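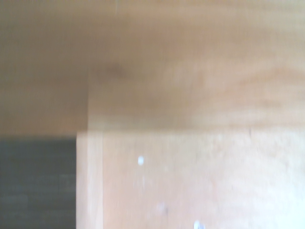
The wood in question, left side in shade

Search questions, topics or members

Pale wood going orange near the window, can I stop it?

I have a run of shelving in the back bedroom which I put up last September. It is bare wood, sanded but with nothing on it. The end nearest the window has gone a good deal yellower than the rest, and where a box file had been sitting there is a clear pale rectangle. I like the light colour and would like to keep it if possible.

I bought a tin of Nokitix clear matt from the shop in Turkden and tried it on an offcut. It went on well enough but made the wood look wet and a bit orange straight away, which is what I was trying to avoid. Is there a finish that keeps it looking bare? And do I need to sand everything back first, or will the pale patch catch up by itself? There are 4 shelves, each a bit over a metre long. I would rather not take them down as the wall plugs were a pain to get in.

Answers

The pale patch will mostly catch up if you leave it uncovered. Mine took around six months on a windowsill facing south. It never matched perfectly but you had to know where to look.

If you want it all light again then yes, you need to sand. The colour change is only in the surface so you don't have to go deep. Start with 120 grit, finish with 180, and go along the grain. You can do it with the shelves up if you hang a dust sheet under them and shut the door. Take care at the front edges, it is easy to round them over without meaning to.

As for the finish, most clear varnishes will darken bare wood a little. Oil-based ones are the worst and they carry on yellowing in the tin and on the wall. Look for water-based, and look for one sold for pale wood with a small amount of white in it. Some people add a spoonful of white emulsion to a water-based varnish. I have done that on a door and it came out all right, but stir it constantly or you get streaks. Do a test piece first, and let it dry overnight before you judge it, as they all look darker when wet.

No finish stops sunlight completely. The ones with a UV filter slow it down.

Just paint it white. I had the same in our old flat in Risov and gave up in the end.

Agree with most of the first answer, but I would add white soap flakes or a white-pigmented oil to the list of things to try. Soap finish is cheap and keeps the wood about as close to bare as you will get. You dissolve the flakes in hot water, let it cool, wipe it on with a cloth, leave it a few minutes and wipe off what is left. Two coats to begin with, then another whenever it looks tired. It gives very little protection against rings from mugs — fine for books, less so for a bathroom.

On the tin you already have, check whether it says water-based on the back. If you clean your brush with white spirit then it isn't. The shop might swap it if you haven't opened it, but it sounds as if you have, so keep it for something darker.

One more thing. A thin blind or a net curtain does more than any varnish. I put one up at the window by my desk and the wood there has hardly changed since. Also move the box file every so often, or you will be back with another rectangle by next summer.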